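Good practice when a robot with arms tidies your living room

We have now used home robots with arms for two winters in our house in Guimarães, and I also help to write the house rules for Munura, a small service which lends such robots to families. Many readers of this page asked me for the rules in simple words. I put them here together with the mistakes which taught them to me.

Before the start

Walk through the room one time with the eyes of the machine. Pick up the things that lie on the floor and are soft or long: charging cables, belts, the string of a toy. A robot on wheels can go over a thin rug without problem, but a cable can wrap itself around a wheel, and then you spend the evening with scissors.

Keep a free way of 100 centimeters between the door and the table where the robot shall work. Our first machine needed less, but Rosario Greco, who trained me at Vetura, insisted on this number and I have kept it. It must be free for the person also. You should always be able to go out of the room without passing between the arms and the furniture.

Take away from the table what must not be touched. I mean medicine, glasses (for reading and for drinking), keys, lighters, and papers which you still need. Don't trust that the robot will know the difference between an old receipt and a new one. My husband lost a warranty in this way, and the machine was under the same warranty.

Where to put the wastebasket

Put the basket on the floor on the side of the table where the robot stands, close to the edge, so that the arm goes down and not across. A small basket is better than a big one, because the big one hides the front of the table from the cameras. Fold the bag well over the rim, a hand's width if the bag permits it. A bag that stands up loose will be caught by the fingers, and the whole basket comes up with it.

Do not use the foot to move the basket when the arms are in motion. Press pause, wait until both arms stand still, move it, and step back.

Who may be in the room

One adult is responsible, and this adult has the stop button in the hand or in the pocket. On the sofa beside you is too far. Children and animals stay in another room while the arms work. For the cat we close the door, and I put a paper on the handle so that no visitor opens it.

If you want to speak with the robot by voice, only one person speaks. Two people giving orders is the most frequent reason for a wrong pick in the Munura notebook: 36 entries in one season, and I know these are only the ones people had the patience to write down.

What it may pick up 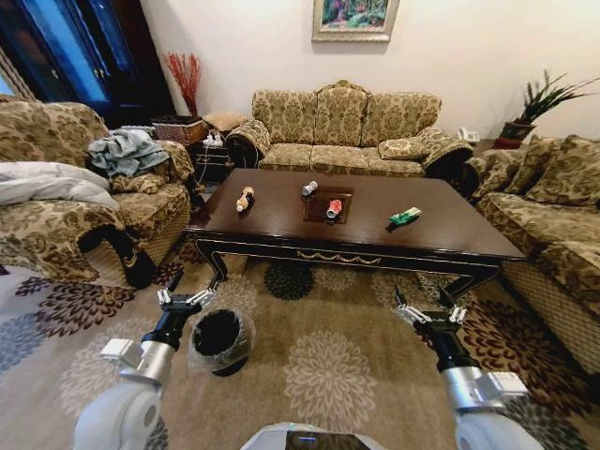 Cans, small bottles and packets are good work for two fingers, if they are closed or empty. Make the bottles empty in the sink first. A bottle with a little liquid and a bad cap will leak when the fingers press, and on polished wood you have only a short time to wipe it. Lay a cloth ready before you begin — I keep mine on the shelf by the door.

Not permitted in our rules: anything of glass, anything hot, knives, candles, and spray cans. For weight, we allow up to 314 grams in one hand. The maker of your machine may write a higher number in the manual, and that number is about the motor. Ours is about what may fall on a carpet or on a foot.

If the table has carving or a metal trim, tell the program to approach from above only. An arm that comes from the front will sooner or later scratch the apron, and gold paint is difficult to repair. I tried with the Kolau wax stick and it looked worse.

After the work

Send the arms to the rest position before you come near. Then wipe the fingers with a damp cloth and a drop of dish soap, and dry them. Sugar from drinks makes them sticky and the next object will not let go.

Tie the bag by yourself. Look inside it first, as you would do after a child has cleaned up. I have found a teaspoon, a remote control and one earring.

Write down each stop, also the small ones, with the hour and what was in the hand. A school notebook is enough. In February I go through mine and change the rules where the same problem comes back, and this year the new line is about rugs with fringes — turn the fringe under and hold it with tape before the robot enters.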